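Trandoldale drawer runs - README

Last changed 21 Sep 2021

Hello, and thanks for opening this before opening the data (most people do it the other way round, me included). These are the simulated two-arm runs we made at Trandoldale while working out what to spend our equipment money on. I'm Athina Petridis, I looked after the simulation side, and Fotini Sfakianakis looked after the spreadsheet, which lives in the same folder and is frankly the more useful half if you've got a purchase to plan!

Why we made it

We wanted to buy a two-arm setup for trying out drawer and cabinet tasks, and we had two quotes on the desk, one from Nikano and one from Genine. The arms themselves came out close enough that we stopped arguing about them quite early on. Everything else was the trouble - grippers, mounts, the floor space, spare fingers, a cabinet to practise on, somebody's time to bolt it all together. So before signing anything we built the room in simulation, put the arms in it and ran the job over and over to see which bits of the shopping list we could drop and which we'd been daft to leave off.

What's in the folder

There are 1704 runs in all. Of those, 1298 were kept for the planning work and the rest are in a subfolder called leftovers, mostly early ones where I was still moving the furniture about. I've left them in as they may be handy to somebody, but please don't mix them into your totals. Each run has its rendered pictures, the arm positions over time, a short text note and a line in Fotini's spreadsheet that ties it to a layout.

The layouts matter more than the runs, if you ask me. A layout is just where the cabinet, the shelving and the two arms stand in relation to each other, and every one is costed separately. If you only have ten minutes, read the layouts tab and skip the lot of my notes.

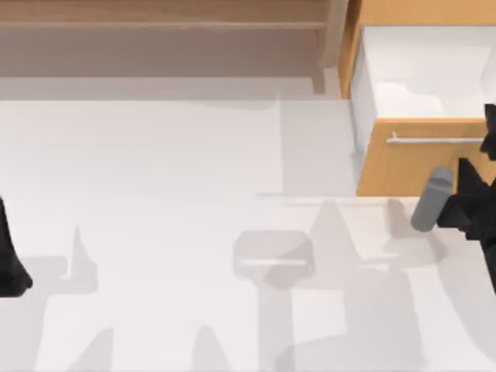 Grippers were where the budget wobbled most. We'd first put down one plain gripper per arm and no spares, which looked lovely and cheap on paper. Then we started listing what we'd want the arms to do - take hold of a bar handle, hold a cylinder, reach in over the edge of a drawer - and went back to both firms to ask about finger shapes. I'd tell anyone planning the same thing to write that list first and ask for prices second. We did it backwards and had to get the quotes redone in July.

Floor space was the other one. Our first drawing had the arms too close together for my liking, so I've kept a wide gap in the later layouts and priced the bigger base to go with it. It costs more, and it also means the kit won't fit in the small room upstairs, so that's a cost of its own if you're paying for space.

How the money columns work

Every item in the spreadsheet has a "must", "soon" or "later" next to it. "Must" means we'd not switch the thing on without it. "Soon" is for the first year, and "later" is wishful thinking with a price beside it. Prices are as quoted to us, before tax, and delivery sits on its own line. Please get your own quotes - ours were tied to our order and I'd hate for anyone to plan a year around them.

We also put in a line for Xenos, the planning tool we used to turn layouts into parts lists. You can do without it. Fotini did the first few by hand and says she'd do so again for a small order.

Things to watch out for

Nothing in these runs tells you how long a real gripper lasts, or how stiff a real drawer is. Simulated wood is very forgiving! We used the runs to settle reach, spacing and which parts to order, and I wouldn't lean on them for wear, repairs or power bills.

Shadows in the renders can be heavy, with several lying over each other on the pale floor. If you plan to use the pictures for anything that looks for edges, try 100 of them first and see how you get on before copying the whole folder across. It's a big folder.

Layout names changed halfway through. The old names are in the column marked "was called", and I'm sorry about it, I know it's a pain.

Using it and asking about it

Use it for your own planning or teaching, pass it on, change what you like, just keep this file with it. If you spot a price in the wrong column, that's one for Fotini. Anything odd in the runs themselves comes to me, and do send the run number along with your note so I can find it.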